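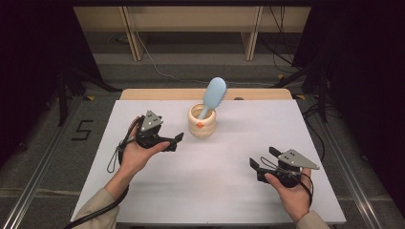
Hairbrush in a ribbed cup, handle down.

Everyday stuff at home after a stroke — kitchen, bathroom, workbench

Notes from our house, added to whenever I get a minute. My mother has one good hand and a weak left side. Therapist's advice comes first, always. If she's told you something different, do what she says.

Bathroom things

Handle down in something heavy. Brush, comb, toothbrush, all of it. Light plastic tumblers tip over the second you grab with one hand, so go for ceramic, wide at the bottom. Keep it on the good side at first, then ask the therapist about moving it over to the weak side.

Toothpaste: flip-top only. Squeeze against the edge of the sink. Pump soap everywhere, throw out the bars.

Towels on hooks, not rails. A loop of tape sewn in the corner takes two minutes.

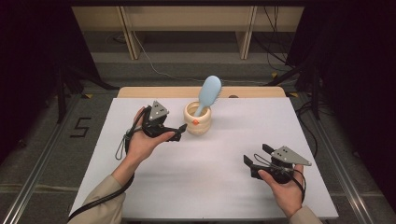
Kitchen

Damp dishcloth under the cutting board. Still the best trick and it's free. We tried the Onine mat too, it's good, but you have to wash it or it gets slick with flour.

Spike board for potatoes and onions. You can make one: scrap board, two stainless nails up through the bottom, cork on the points when your not using it. Suction feet if you have them.

Jars — wedge in a drawer, hold shut with your hip, twist with the good hand. Or ask at the store for the ones with bigger lids.

Pan handles turned in. Kettle: fill with a cup, only as much as you need. Cordless tipper frame is worth the money, ours was from Treloar and it has lasted.

Heat on the weak side is the thing to watch. She can't always feel it. Test water with the good hand, every time, even the kids know this one now.

If there's a thickener for drinks, measure it level and stir, then wait the full time on the tin. Don't guess.

Table

White on white is hard to see if vision is off on one side. Plain plate, colored cup, or a strip of bright tape down the edge of the table as a place to look back to. Turn the plate halfway thru the meal.

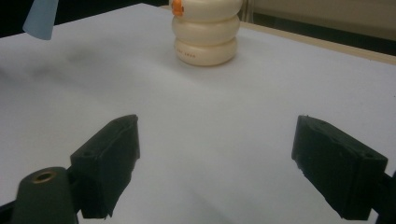

Pale ribbed thing on a white top.

Clear the clutter before you start a job. One thing out, use it, back. Sounds slow but she gets less tired, and tired is when things get dropped.

Workbench

Foam pipe insulation on spoons, pens, paintbrushes, a rake. Cut 8 inches, slide on, tape both ends. A 50 cent piece of it does the whole silverware drawer.

Clamp everything. Small bench vise for sanding, also for holding a can while you open it (wrap the jaws in an old sock).

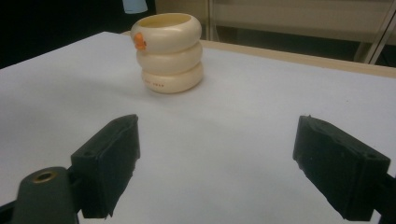
Quick clamps you can squeeze one-handed beat the screw type. The Skotstead ones have a pad that doesn't mark wood. Check the release lever before buying, some are really stiff.

Labels on drawers, big print, a drawing as well if reading is hard going. We did the kitchen first, then the shed in June.

Still to add: shoelaces, pill boxes, getting a fitted sheet on.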